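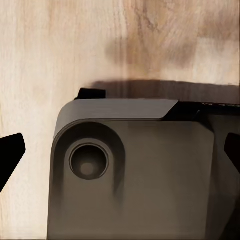

Wrist view in Gistel: gripper housing, both fingertips and a wooden surface, rendered in simulation.

Gistel
Grasp planning and simulation software for robot arms with two-finger grippers

Gistel is a desktop and server package for planning, rehearsing and checking pick-and-place work before it goes near a real arm. It takes a model of the arm, a model of the room and a list of objects, and returns joint trajectories with a grasp attached to each one. The same planner runs in simulation and on the arm controller, so a task file written in one can be opened in the other without conversion.

Version 3 replaces the old grasp sampler and adds household rooms to the scene library.

What is in the package

Planner. Finds a grasp, an approach and a retreat for each object, then joins them into one path. Typical planning time for a single pick in a furnished kitchen is 250 milliseconds on the reference workstation.

Perception module. Reads colour and depth from up to four cameras, simulated or real. The gripper body and fingers are masked out of the wrist view before object detection runs, using the joint readings and the gripper model. The mask can be padded if your gripper model is not exact.

Scene library. 629 objects and 70 rooms, all with collision shapes. Objects include crockery, tins, boxes, bottles, baskets and small appliances. Rooms can be edited, and cupboard fronts, worktops and floors can be given other materials.

Task editor. Tasks are written as short text files or built from a menu. Both produce the same format.

Replay. Every run is logged with joint positions, gripper width, contact forces and camera images. Logs can be stepped through forwards or backwards, and two logs can be laid side by side.

Rim grasps

Open containers are awkward for a planner that only looks for opposite outer faces. A wide basket or bowl is often broader than the gripper can open, and the only sensible hold is on the wall, with one finger inside and one outside. Version 3 treats this as a grasp type of its own. The planner looks for an open edge, measures the wall thickness and proposes holds at intervals around it. 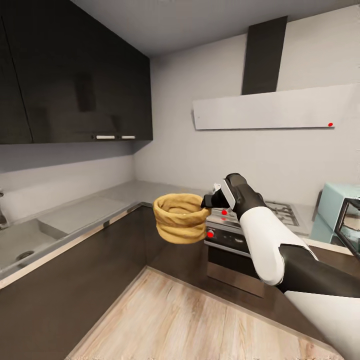 An object held by the rim hangs to one side of the grip point, and the load on the wrist changes with it. Gistel works out the offset from the object's mass and shape and passes it to the trajectory stage, which lowers acceleration where needed. You can set a limit on tilt for containers that are carried with something in them. The default is 15 degrees and applies to the whole path, including the retreat.

Soft and woven objects use a compliant contact model. Squeeze force is set per object, and a warning is written to the log if the wall is pressed beyond the limit in the object file.

Collision checking

All arm links are checked against the room and against each other, with a separate margin for the held object. Margins can be set by area, so a tight margin over a worktop does not have to apply beside a cooker hood. Glossy and transparent surfaces are a known weak point for real depth cameras. The noise settings in the simulator can be used to see how a task copes with missing depth.

Requirements

Operating system: 64-bit Linux
Memory: 16 GB minimum, 32 GB for multi-camera scenes
Graphics: a dedicated card with 8 GB or more
Disk space: 40 GB with the full scene library
Interfaces: Python and C++

The planner alone can be installed without the renderer and will run on a machine with no graphics card.

Add-ons

Drikow is the batch runner. It spreads a task over several machines with changed object positions, lighting and camera placement, and collects the results in one table.

Vaughan is the calibration tool for real wrist cameras. It needs a printed target, supplied as a PDF.

Licences

Single workstation, one year: £3,329
Drikow and Vaughan are priced separately. Teaching licences cover a whole department and are renewed each October.

Updates within a version are included. Task files from version 2 open in version 3, but stored grasps have to be generated again, as the file format has changed. The converter lists any object it could not match and leaves the original file alone.

Trial

A 30-day trial is available with one arm model and three rooms. Logs made during the trial can be opened in the full version.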